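Holtport Arts and Activity Fund
Progress report, second period: Table Flowers program
Prepared by Lawal Shehu, program coordinator, for the Coson Foundation

1. Summary

The program supplies small arrangements to the common rooms and bedside tables of residential care homes in the Holtport area. Work in this period covered the fit-out of the preparation room at Corrigan Street, selection of vases and stems, and a first round of arranging sessions. The grant of $4000 was received in full. Delivery to the homes is scheduled to begin in September, as set out in the original proposal.

2. Vases

A total of 296 vases was received by donation. Each was washed, checked for chips at the rim and base, and filled to the shoulder overnight on paper towel. Pieces that marked the towel were set aside for dry stems only. Very light plastic vases were excluded on stability grounds, as most bedside tables in the homes are on castors.

Tall patterned vases make up a larger share of the donations than planned for. They are stable when filled, but strong colours compete with mixed bunches. The working rule is now to pair a multicoloured vase with pale stems and to reserve plain glass and white ware for brighter material.

3. Stems and colour

The stem list was revised after the first order from Deria, our wholesale supplier. Lilies were removed at the request of two homes with resident cats. Strongly scented stock was also removed. The revised palette is soft pink, white and lavender with bright green foliage. One bouquet in this palette was placed on the white worktable beside a tall vase with swirling patches of red, blue, purple and white, with a long green stem lying diagonally across the tabletop. The pairing was accepted and the palette will be carried into the next order. 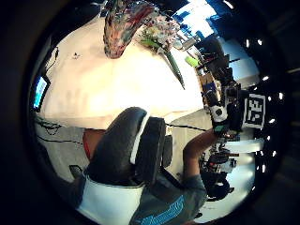 4. Sessions

Sessions run for two hours and are capped at 14 participants. Arranging is done seated, on office chairs, at table height. Standing work was trialled and dropped after participants reported sore backs. Stems are cut to one and a half times the height of the vase and the lower leaves stripped before placement. Conditioning time in buckets has been extended from one hour to overnight.

5. Outstanding items

Second utility sink: quote accepted, plumber not yet booked.
Transport crates: sample insert fits narrow bases but not the wider ceramic ones. A revised insert is on order.
Green waste: council bin requested, awaiting confirmation of collection.
Care labels: text approved by the homes, printing to follow.

6. Budget

Spending is within the approved lines. The underspend on vases, which resulted from donations, is proposed for transfer to stems and crates. Written approval of this transfer is requested before the next wholesale order is placed.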